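Residential Drafting II
Handout 6: Measuring an Existing House and Drawing the As-Built Set
Instructor: Theda Rathjen
Revised Tuesday, May 13, 2025

Read this before the site visit. Bring a printed copy with you, because the sketch checklist in section 3 is easier to use on paper.

1. What an as-built set is for

An as-built set records a building the way it stands now. In remodeling work it comes before any design drawing. The designer needs it to know what can be kept, the engineer needs it to find the load paths, and the building department will usually want to see existing and proposed plans side by side.

Old permit drawings are a help, but do not trace them. Houses get changed during construction and again by later owners. On the Barroso house, which we use for the rest of this unit, the permit plan shows a straight run of stairs. The stairs that were built have a landing and a turn. If you had traced the plan, every room on the upper floor would be off.

The minimum set for this course is:

Site plan
Floor plan of each level
Roof plan
Four exterior elevations
Two building sections, one of them through the stairs
Door and window schedule
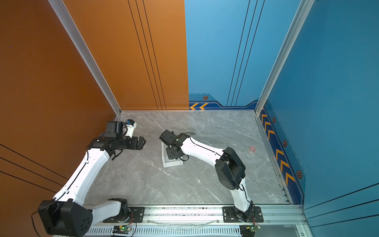

Do I have to draw the inside of the walls if I can't see it?
Draw the wall at its measured total thickness and leave the layers generic. Add a note that framing was not exposed. If you find an open wall in a garage or attic, measure the studs there and say on the sheet where you took that measurement.

2. The Barroso house

The house is a two-story, wood-framed single-family home in Benisville. The ground floor is 1,793 square feet including the attached garage. The upper floor is 792 square feet. The owners want a larger kitchen and a bedroom on the ground floor for a parent. You will not design the addition until Handout 9. For now, your job is to get the existing house right.

Ewan Pomare of Curnura measured the house before we did and has let us use his field sketches for checking. You will get them after you turn in your own. Do not ask last term's students for them.

Things to know about the house before you go:

The living room floor is one step lower than the hall.
The garage slab slopes toward the door. Take heights at the back wall and at the door.
The north wall of the kitchen is thicker than the other exterior walls. Measure it at the window opening.
There is a crawl space under the main part of the house. We will not be going into it.

3. Field sketches

Walk the whole house once without measuring. Then draw each floor freehand on its own sheet, large enough to fill the page. Proportions do not have to be exact, but every corner, opening, and step must be there. Only after the sketch is complete do you start writing dimensions on it. 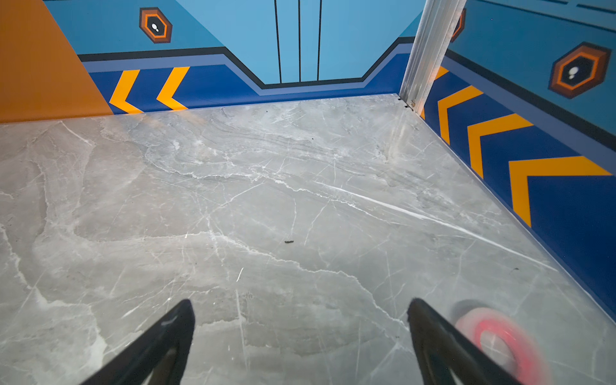
Figure 6.1. Detail view.

Work around each room clockwise, starting at the door you came in by. For each room, record:

Running dimensions along each wall, from one corner, with the tape left in place
Overall length and width, taken separately
Both diagonals, in any room that will be touched by the remodel
Ceiling height in two places
Sill height, head height, and rough width of each window
Door width, height, swing, and which side the hinges are on
Wall thickness at each opening
Outlets, switches, plumbing fixtures, and supply and return grilles

Running dimensions are better than piece-by-piece dimensions. When you measure each piece separately, the small errors add up. With running dimensions each reading stands alone, and a bad one is easy to spot.

Write every dimension in feet, inches, and fractions to the nearest quarter inch. Do not mix in decimals. If you use a laser, set it to read in fractions before you start, and check whether it measures from the front or the back of the case. Two teams lost a full afternoon to this in September.

Outside, measure each face of the house corner to corner. These numbers are what you will use to close the plan. Add up the rooms and the wall thicknesses along one side and compare the total with the outside measurement. A difference of up to one inch is acceptable for this course. Anything more means you go back and find it.

4. Setting up the model

Start from the course template, which is in the Dremusero folder on the shared drive. It has the title block, line weights, and view names already set. Save your own copy before you change anything.

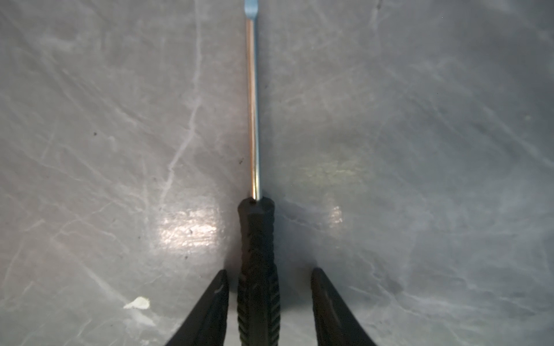
Set the levels first. You need one for the garage slab at the back wall, one for the lowered living room, one for the main ground floor, one for the upper floor, and one for each plate height. Name them by what they are. "Level 2 copy" tells the next person nothing.

Next, draw the exterior walls using your outside measurements. Place them by the finished outside face. Then draw the interior walls from your running dimensions. If the two do not meet, stop and look at your sketches. Do not stretch a wall to close a gap.

Place all existing elements in the phase called Existing. This is the step most often skipped, and it causes the most trouble later. When you start the remodel, anything you remove should show dashed on the demolition plan. That only works if the element was assigned to the Existing phase and then marked as demolished in the new one. If you built the whole house in New Construction, you will have to select everything and change it, and hosted items such as windows may give warnings when you do.

Walls that are out of square are a judgment call. If a corner is off by less than half an inch over the length of the room, model it square and put a note on the plan. If it is off by more, model it as measured. Cabinets and tile are where this will show up, so be strict in the kitchen and the bathrooms.

For windows, use the generic family in the template and set the width, height, and sill. Do not download families from manufacturers for existing windows. They make the file heavy and suggest that you know a product you have not identified.

5. Stairs and the stair section

Count the risers on site and measure the total rise from finished floor to finished floor. Divide to get the average riser. Then measure three individual risers, including the top and bottom ones, which are often different from the rest after new flooring has been put down.

Measure headroom straight up from the nosing line at the tightest point. Mark that point on your plan so that your section can be cut through it. 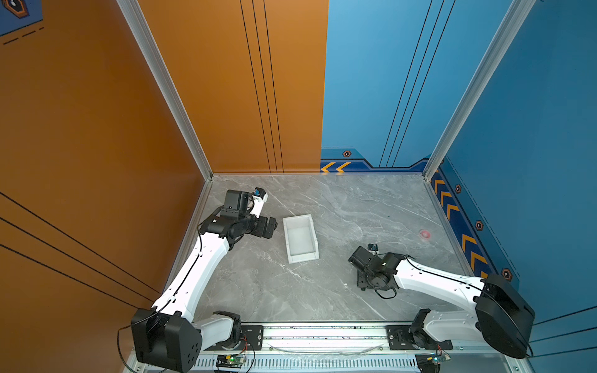

Cut the section so that it looks toward the flight and not away from it. Show the landing, the floor thickness at the upper hall, and the ceiling below. If you could not see the floor framing, dimension the total thickness only. The handrail should be drawn at its measured height even if it does not meet current code. An as-built drawing reports what is there. Code problems go in a separate memo, which is part of Handout 7.

6. Sheets and grading

Plot plans and elevations at 1/4" = 1'-0" and sections at 3/8" = 1'-0". The site plan is at 1" = 10'. Use 24 x 36 sheets. Put a north arrow on every plan, pointing the same way on every sheet.

The assignment is worth 200 points:

Field sketches, 50
Floor plans and roof plan, 60
Elevations and sections, 50
Schedules and notes, 20
Phasing and file organization, 20

There are 34 doors and windows in the house, counting closet doors. Your schedule should account for all of them. Give each opening a mark on the plan and use the same mark in the schedule and the elevations.

Turn in one PDF of the sheets, the model file, and scans of the field sketches as they were drawn on site. Do not redraw the sketches to make them neater. I grade them on whether another person could build the model from them.

Reading for next class: the chapter on bearing walls in the course packet, up to the header tables. Bring your Barroso ground floor plan, plotted, with the walls you think are bearing marked in red pencil.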